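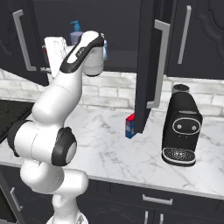 Ramil Tan wrote in to ask why I keep using relative risk when the trial's own summary gives the absolute numbers, and whether the shingles post from April should be corrected. The first part is fair. The post stands, but I left out a step and will put it in now.

## What an efficacy figure measures

Vaccine efficacy in a trial is one minus the ratio of two attack rates: the rate in the vaccinated arm divided by the rate in the placebo arm. Take two arms of equal size and equal follow-up. If the placebo arm has 300 cases and the vaccine arm has 30, the efficacy is 90 percent. The size of the arms drops out of the calculation.

Absolute risk reduction does not drop the arm size. It depends on how much virus was going around, how long people were followed, and how strict the case definition was. Run the same trial over a quiet winter and the absolute figure shrinks while the relative one should hold fairly steady. That is my reason for using the relative figure when comparing two products tested in different years. For deciding whether a given person should bother with a shot, the absolute figure is the more useful of the two, and I should have said so in April.

## Case definitions

Ramil's second point was about mild cases. Most respiratory vaccine trials count a case only when there are symptoms plus a positive lab test. Swabs are usually taken when a participant reports symptoms – so an infection with no symptoms is never looked for unless the protocol adds routine swabbing or a blood draw at the end.
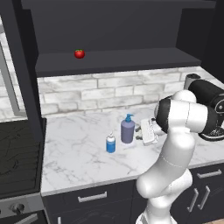
Blood draws have their own problem. Antibody tests can pick up the vaccine response itself unless the lab tests for a protein the vaccine does not contain. With a whole-virus vaccine that option is mostly gone, and the trial is left with swabs.

Vinzenz Ortner raised a related issue on Wednesday, by email. If the vaccine makes illness milder, vaccinated people may be less likely to report symptoms and get swabbed. Their cases go missing at a higher rate than placebo cases, and efficacy against infection looks better than it is. Efficacy against severe disease is much less affected, as hospital admissions get counted either way. The trouble there is small numbers – with 3 severe cases in one arm and none in the other, the interval is too wide to say much.

## Changes to the April post

- Added the absolute risk reduction next to each relative figure.
- Added the follow-up time for each trial.
- Changed "prevents infection" to "prevents lab-confirmed illness" in two places.

The table is still sorted by publication date. I have not redone the age breakdown.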